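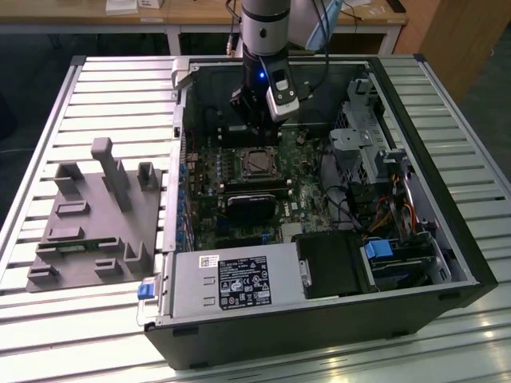
People ask me whether robots can take computers apart yet, usually because they have seen a video of one doing it. My answer is that they can do some of it, on a good day, with someone standing close by. I think that is worth saying plainly, because money is being spent as if the answer were yes.

I ran the intake floor at a refurbishing shop in Hedanham for 8 years. Old office towers came in on pallets, 300 in a heavy week, and we opened every one. Memory out, drive out, heatsink off, processor out if it was worth anything. A new hire could do a tower without help by the end of the first shift. None of us thought of it as skilled work. I do now, having watched machines try it.

Take the power cables. Every tower has a bundle of them, and no two bundles lie the same way. A person pushes them aside with the back of a hand while reaching for something else. For a robot arm a loose wire is a real problem. It moves when touched, it hides what is under it, and it springs back. Latches are a little better, as they stay where the maker put them, but you have to press and pull at once, and you have to feel when the thing lets go. Some drives stick. My hands knew the difference between stuck and still locked. I could never have written it down.

Cengiz Tekin, who sold us our first automated line at Craddock, used to say the hard part was the arm. I don't agree. Arms have been good for years. They will go to the same spot all day and never get bored. The trouble is that the spot is not the same. The last owner added a card, or lost a screw and used a longer one.

Ayten Gündoğdu took over from me and is more hopeful. She points out that a company returning its old machines sends a lot of the same model, and that a robot only has to learn that one. She is right about this. One batch she handled had 44 identical towers, and for pulling memory out of those I would trust a machine today – with a person to clear the jams.

So my view is a narrow one. Buy the arm if your work is sorted before it reaches the bench, and give it 3 steps before you give it ten. Keep your people, and pay them to watch what it gets wrong. Be careful with any quote that counts the wages you will save in the first year. Ours did, and we were still hiring in January.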